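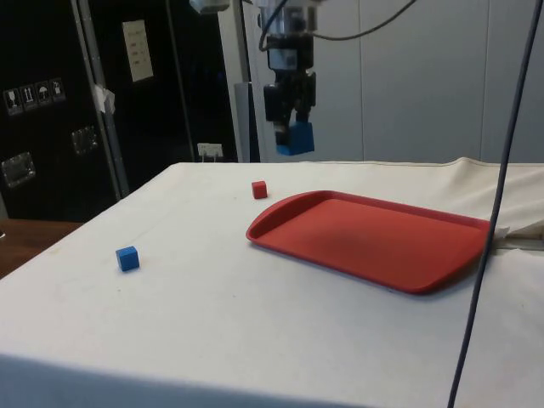

Blocks, cloth and tray on the sorting table. Photo: Catríona Ó Súilleabháin

Estíbaliz Escobar has been writing sorting tasks for nine years, first for occupational therapy clinics and now for Fundar, which supplies them as printed protocols with a parts list. The parts list for the tray task is short: coloured cubes, one shallow tray with a rim, one cloth, one table. She regards the cloth as the item most often got wrong.

"People order a tablecloth, and a tablecloth has a pattern or a sheen," she says. "What you want is plain white with enough texture that a cube doesn't skate. Creases are fine. If a crease is high enough to tip a cube, pull it flat and carry on."

The task itself is stated in one sentence. Cubes begin on the cloth and finish in the tray. The protocol leaves the starting positions open but asks that at least one cube begin close to the tray and one well away from it, so that a short reach and a long reach both occur in the same trial. The tray is set at an angle to the table edge.

"Square to the edge, everybody approaches from the same side," Escobar says. "Put it on a diagonal and the near rim and the far rim become different problems."

Rim height is where she and her colleague Muthu Raju disagree. Raju drew up the first version of the task around a flat board with a painted border. Escobar replaced it with a serving tray in the second.

"Muthu's argument was that a rim hides errors, because a cube that lands badly gets caught by it," she says. "Mine was that a painted line is a judgement call, and two scorers will call it two ways. A rim settles it. The cube is inside or it isn't."

They tested both. Agreement between scorers was 70 per cent with the painted border and 90 per cent with the tray. The board was dropped.
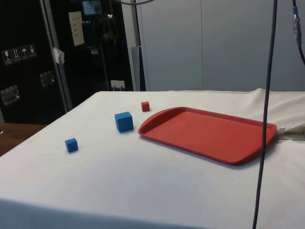

Red tray set on the diagonal, cubes still on the cloth. Photo: Catríona Ó Súilleabháin

Colour took longer to settle. The current set uses red and blue only, and the tray is red as well. I asked whether a red cube in a red tray was a deliberate choice.

"Yes, and we get letters about it," she says. "Blue on red is easy to check from across the room. Red on red, you have to look at the edges. We wanted one of each kind of contrast in the same trial. If a site finds it too hard to score, the protocol allows a grey tray, and they note that on the sheet."

Green was tried and withdrawn. Under the warm lamps at one site it drifted too close to the blue, and Escobar did not want to specify lamps as well as cubes.

The cubes need not match in size. Small ones show up poor placement sooner, and large ones are easier for a new scorer to follow. Sites that buy from a single supplier tend to end up with a uniform set, and she has no objection to that either, provided the edges are crisp. Rounded toy blocks roll on the rim.

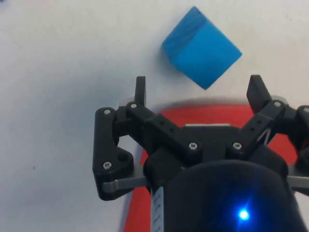

Surface finish gets half a page in the protocol, more than anything else on the parts list. Escobar prefers matte. Gloss paint throws a highlight across the top face, and from some angles the colour goes with it. Uneven colour on a face is acceptable and does not call for a repaint - she would sooner keep a cube in service than introduce a new one partway through a series.

"A fresh cube has a different weight and a different feel," she says. "Swap one at trial 62 and you have two series, whether you meant to or not."

Wear on the cloth is treated the same way. Smudges and faint stains stay until the series is finished, then the cloth is laundered or replaced. The tray is wiped with a dry cloth at the start of each session. Detergent is discouraged, as residue changes how a cube slides once it is over the rim.

The next revision is due in March. It adds a stacking variant, which Raju is drafting, and a clearer rule for cubes that come to rest leaning on the rim. At present a leaning cube is scored as placed if its lowest edge is inside. Escobar would like that tightened to a full face on the tray floor. Raju would not, and the draft currently carries both wordings.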